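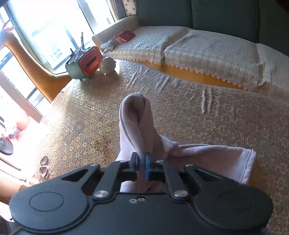
Soft pink cloth on a cream and gold bed cover.

Utar Residence Laundry Service: Frequently Asked Questions

Who may use the service?
The service is open to all residents of Utar Residence and to guests staying longer than 7 nights. Day visitors are not eligible.

How do I hand in my laundry?
Place items in the numbered bag provided at check-in and leave it at the Flurgate entrance before 9 a.m. Bags received after that time are processed the following working day. 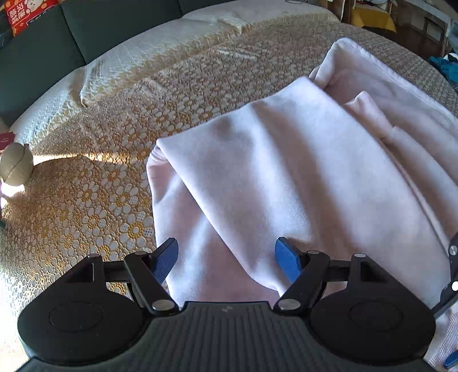

Each bag may weigh up to six kilograms. Heavier bags will be returned to the resident unwashed.

At what temperature are items washed?
Mixed loads are washed at 30 degrees. Towels and bed linen are washed separately at 70 degrees. Wool, silk and items marked "dry clean only" are sent to our partner, Krasniqi Cleaners, at the resident's expense.

When will my laundry be returned?
Clean laundry is normally returned within two working days. Please check the notice below for changes to the schedule.

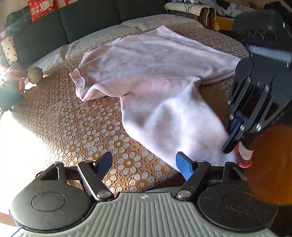

Cundora, February

Evening returns are suspended until the end of the month while the service elevator is being repaired. Residents may collect their bags from Room 23 between noon and 5 p.m. Proof of residence is required.

What happens if an item is lost or damaged?
Claims must be made in writing within one week of return. Please include the bag number, a short account of the damage and, where possible, a receipt.

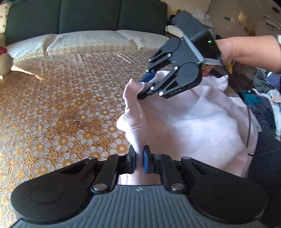
Claims are reviewed by Henk Claeys, Resident Services. Ordinary wear, fading and missing buttons are not covered.

Whom should I contact about billing?
Please write to Kobe Verbeke at the Accounts Office. Charges appear on the monthly housing statement.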